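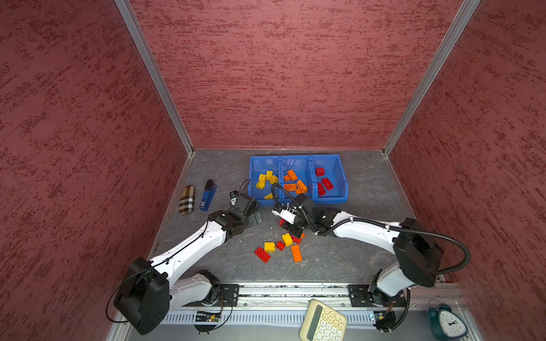
The sorting bench at Triltcombe, open afternoon.

I only went for the cake. Etelka Kozma had put a card through my door saying the workshop was open from two o'clock, bring a friend, and I hadn't got a friend free so I brought my father's old umbrella and stood there dripping on their mat.

"You'll want the bricks," she said, and steered me by the elbow past the lathe, past a man eating a scone over a keyboard, to a bench with maroon walls on three sides like a very small theatre.

Two white arms, both bending in over the table. They had names, of course. The left one was Staris and the right one was Orano, and Etelka talked about them the way my aunt talks about her whippets. Between them was a blue bin with three compartments, yellow bricks in one, orange in the next, red in the last, and a scatter of others still lying on the grey top waiting their turn.

"Orano's the greedy one," she said. "Watch."

I watched! I watched so hard my tea went cold. Orano hung over the loose bricks and thought about it – I know it wasn't thinking, but you stand there and tell me what else to call it – and then went down for a red one, ever so gently, like somebody taking a chocolate they'd been told to leave alone.

There was a little boy next to me with his chin on the barrier. "Why doesn't it just tip them in?" he said.

"Would you?" said Etelka.

"Yes."

She wrote that down. She really did, in a green notebook, and he went pink with pride.

I asked what it had all cost and she said 3239, and I said pounds, and she said no, bricks, that was how many they'd sorted since March, and the pounds she would rather not discuss with Szűcs in the room. Szűcs was the man with the scone. He lifted it at me.

Then she let me have a go at the start button. I'm 80 next birthday and I have pressed a great many buttons, most of them on lifts, but my hand shook so much I had to use the other one to steady it. Staris woke up first. It rose a bit and turned, and for a second that black gripper was pointing straight at my cardigan, which has yellow buttons.

"Don't worry," said Szűcs, with his mouth full. "It only does bricks."

I did my coat up anyway and asked Etelka where they were keeping the cake.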